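FOR IMMEDIATE RELEASE
Jun 12, 2020

Mastow Opens Free Desk Reset Program for People Working at Home

Mastow, the home organizing studio, is opening its Desk Reset program to anyone who has turned a spare table into an office this spring. The program is free, runs by mail and phone, and starts with the things people already own.

More than 60 households tried it in May, and the response has been wonderful. "People wrote back to tell us they could finally find a pen," said Mwanahawa Kirui, who founded the studio. "That made our whole month!"
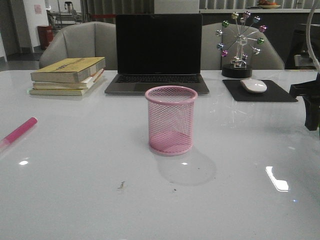
Mastow News, Vol. 4, No. 2

A pink mesh pen holder sits front and center on the white table, with the laptop right behind it. Three books are stacked on the left, and the white mouse has a black pad of its own on the right. There is even room for a little Ferris wheel hung with shiny colored balls, and Kirui is all for it. "Keep one thing that makes you smile," she said. "A desk is where you spend your day."

Each household gets a printed planning sheet, drawn by Dennis Nzioka, and a phone call with an organizer. The sheet asks people to clear the table completely, wipe it down, and put back only what they used in the past week. Books go flat in one pile. Pens that still write go in the cup, and the rest go out.
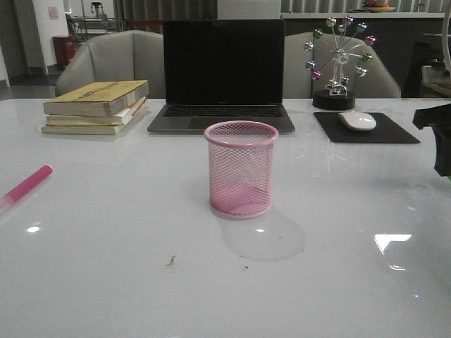 Nzioka first made the sheet for his sister, who was sharing a dining table with two school-age children, and he has redrawn it several times with notes from the May group. The newest version has a column for shared tables, where everything has to be packed up before supper. It also leaves space for a sketch, which younger members of the household tend to claim first.

Printing is paid for by Prerau, the stationery shop, where Bakari Masanja has set aside 203 sheets for the first mailing. Requests can be made by phone or through the Mastow website. Calls are held on weekday afternoons and last as long as people need.

Press contact: Ita Brophy, Mastow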